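Proyecto Gretia: reutilización de embalajes de cartón en el comercio pequeño
Informe de progreso para la Fundación Janeck
Preparado por Sze-wing Huang, coordinadora
26 de agosto de 2019

1. Situación general

El proyecto sigue el plan de trabajo aprobado, con un retraso en una de las actividades, la guía para comercios, que explico en el apartado 5. Las otras tareas del semestre se han terminado o están en marcha según lo previsto. No solicitamos cambio del presupuesto total, pero sí pedimos autorización para mover una cantidad pequeña entre dos partidas (apartado 6).

Recuerdo brevemente el objeto de la ayuda. En el barrio de Tam hay muchos negocios de tamaño pequeño que reciben mercancía en cajas y bandejas de cartón ondulado, y que el mismo día las doblan y las dejan en el contenedor azul. Una parte de este cartón se podría usar otra vez sin ningún tratamiento. Gretia quiere saber qué parte es, organizar el intercambio entre negocios vecinos y dejar por escrito un método que otros barrios puedan aplicar con pocos medios.

2. Recogida y clasificación

Hasta el cierre de este informe hemos registrado 1274 embalajes, entregados por 10 comercios. Nuestra meta para el año entero es de 2000, así que vamos un poco por delante del calendario. No quiero presentar este dato con demasiado optimismo, porque en la primavera recibimos todo el material atrasado de una papelería que cerraba su almacén, y una entrega así no se va a repetir.

Cada embalaje se clasifica con una ficha de una sola página. La primera versión de la ficha preguntaba por el gramaje del cartón, y este campo se quedaba vacío casi siempre. Lo hemos quitado. Ahora se anota el tipo (caja de solapas, bandeja abierta, bandeja con separadores, estuche), el estado de las esquinas, si hay humedad o grasa, si quedan restos de cinta adhesiva y si el comercio de origen lo volvería a aceptar. La última pregunta parecía al principio la menos técnica y es la que más usamos.

Los motivos de descarte más frecuentes son, en este orden, las esquinas aplastadas, la grasa y la cinta adhesiva que al quitarse se lleva la capa exterior del papel. El tercer motivo se puede evitar con cinta de papel engomado, y tres de los comercios ya han cambiado de cinta por propia iniciativa. En los otros seguimos la conversación. El precio por rollo es más alto y no tenemos todavía un argumento económico completo para ofrecerles.

3. Las bandejas con separadores

En la solicitud inicial tratábamos todos los embalajes como un solo grupo. La experiencia de estos meses nos ha mostrado que las bandejas con separadores merecen un estudio propio. Son más caras de fabricar que una caja simple, suelen llegar en buen estado y ocupan mucho sitio cuando no están desmontadas. Además, su medida interior decide para qué sirven: una bandeja pensada para frascos no es útil para paquetes rectangulares, aunque por fuera parezca igual.

Hay dos familias. En la primera, los separadores son piezas sueltas que se cruzan por medio de ranuras, y se pueden sacar y guardar planos. En la segunda, las paredes interiores salen del mismo pliego que el fondo, con pestañas dobladas y recortes. Las de la segunda familia aguantan mejor el transporte, pero una vez desplegadas es difícil volver a montarlas con la misma firmeza, porque el pliegue ya está marcado y cede.

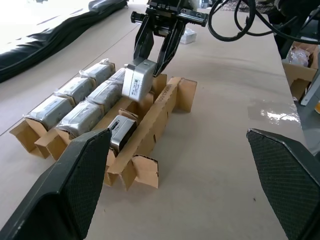 Paquete con envoltorio plateado y etiqueta blanca sobre una bandeja de cartón ondulado con compartimentos.

Por esta razón proponemos que las bandejas de la segunda familia circulen siempre montadas, y solamente entre negocios que estén a poca distancia. Para distancias mayores es preferible enviarlas a reciclar y guardar el espacio del carro para otras cajas. Esta regla la discutimos con el personal de Mirker, la empresa que hace la recogida, y están de acuerdo con ella. Su preocupación principal es el volumen: un carro lleno de bandejas montadas pesa muy poco y obliga a hacer dos viajes.

También hemos empezado una tabla de equivalencias, que pone en relación la medida interior de cada tipo de bandeja con los productos que se venden en el barrio. De momento está completa para la alimentación seca y la papelería. Falta la parte de ferretería, donde los pesos son más altos y hay que mirar también la resistencia del fondo. La tabla se entregará con el informe final, pero si la Fundación desea ver el borrador lo podemos enviar en cualquier momento.

Un punto que no está resuelto es el de las etiquetas. Muchos embalajes llegan con la dirección de un cliente anterior o con códigos de transporte. Tapar la etiqueta con un papel blanco es rápido, pero a algunos comercios no les gusta el aspecto. Arrancarla daña la superficie. Hemos probado a poner la bandeja del revés cuando su forma lo permite, con un resultado aceptable en las cajas simples y malo en las que tienen separadores.

4. Trabajo con los comercios

Las visitas a los comercios se hicieron en dos vueltas. En la primera preguntamos qué reciben, en qué días y dónde lo guardan. En la segunda llevamos una selección de cajas ya usadas y pedimos a cada responsable que separase las que aceptaría para enviar un pedido a un cliente y las que aceptaría solamente para uso interno. Las dos listas fueron muy diferentes. Para uso interno se acepta casi todo. Para el cliente, el criterio es más severo de lo que esperábamos, y cambia mucho de un negocio a otro: la librería admite una caja con marcas de otra empresa sin problema, mientras que la tienda de cosmética no admite ninguna.

Esto tiene una consecuencia para nuestro objetivo. Si contamos únicamente los embalajes que llegan a un cliente final, la cifra de reutilización será más baja que la anunciada en la solicitud. Si contamos también el uso en almacén, la superamos. En los próximos informes daremos las dos cifras por separado, para que la Fundación pueda juzgar.

Dos comercios que firmaron la carta de participación no han entregado material. Uno ha cambiado de dueño y la nueva propietaria prefiere esperar hasta después de las fiestas. El otro no tiene un lugar seco donde guardar el cartón durante la semana, y le hemos ofrecido una recogida más frecuente, que Mirker está estudiando.

5. Guía para comercios

La guía es la actividad que lleva retraso. El texto está escrito en su primera versión, pero cuando lo dimos a leer a dos tenderos nos dijeron, con mucha amabilidad, que era demasiado largo y que parecía un reglamento. Tienen razón. Lo estamos reescribiendo con frases cortas y con un orden distinto: primero qué hacer cuando llega el pedido, después cómo guardar, y al final los casos dudosos. La parte legal pasa a un anexo.

Para los materiales gráficos necesitamos superficies amplias y con luz natural, donde las cajas se puedan extender y comparar. El cartón tiene un color que con luz artificial sale amarillo o gris, y las diferencias entre una esquina sana y una esquina aplastada casi no se distinguen en papel impreso.

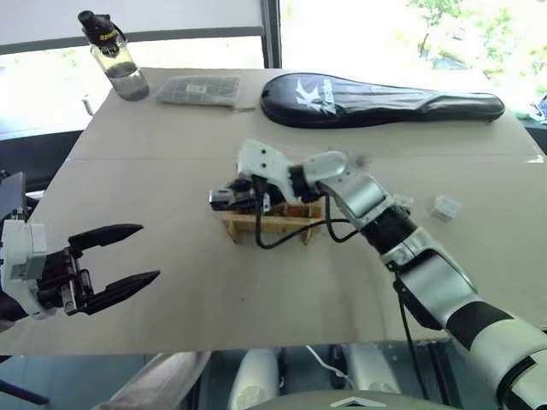 Mesa grande de superficie lisa, junto a las ventanas.

La tirada prevista es de 1000 ejemplares en papel, más una versión para descargar. Hemos pedido tres presupuestos de imprenta y el más conveniente incluye papel reciclado sin aumento de precio. La fecha de entrega pasa a noviembre. Este cambio no afecta a las otras actividades, con la excepción de la sesión de presentación en el mercado, que lógicamente debe esperar a la guía.

6. Gastos

Los gastos de personal y de recogida se corresponden con lo previsto. La partida de desplazamientos está casi sin usar, porque los comercios se visitan a pie. En cambio, la partida de almacenaje no será suficiente hasta el final del año: hubo que comprar estanterías más altas y palés para separar el cartón del suelo, después de una filtración de agua que estropeó una parte del material ya clasificado. El seguro del local no cubre el cartón usado, que considera sin valor.

Pedimos por ello pasar el resto de desplazamientos a almacenaje. El detalle de las facturas está en el anexo B. Si la Fundación necesita un formulario especial para esta modificación, les agradecería que me lo hicieran llegar.

7. Próximos pasos

Terminar la segunda versión de la guía y darla a leer a los mismos dos tenderos y a una persona que no conozca el proyecto.

Completar la tabla de equivalencias para ferretería. Una carpintería de la calle del mercado nos deja hacer pruebas de peso con su mercancía.

Acordar con Mirker el nuevo recorrido de recogida, que debería evitar la cuesta en los días de lluvia.

Preparar con la escuela de adultos una sesión sobre el plegado y la conservación del cartón. El contenido está hablado, falta la fecha.

Anexos: A, modelo de ficha de clasificación (versión revisada). B, relación de facturas. C, carta de participación firmada por los comercios.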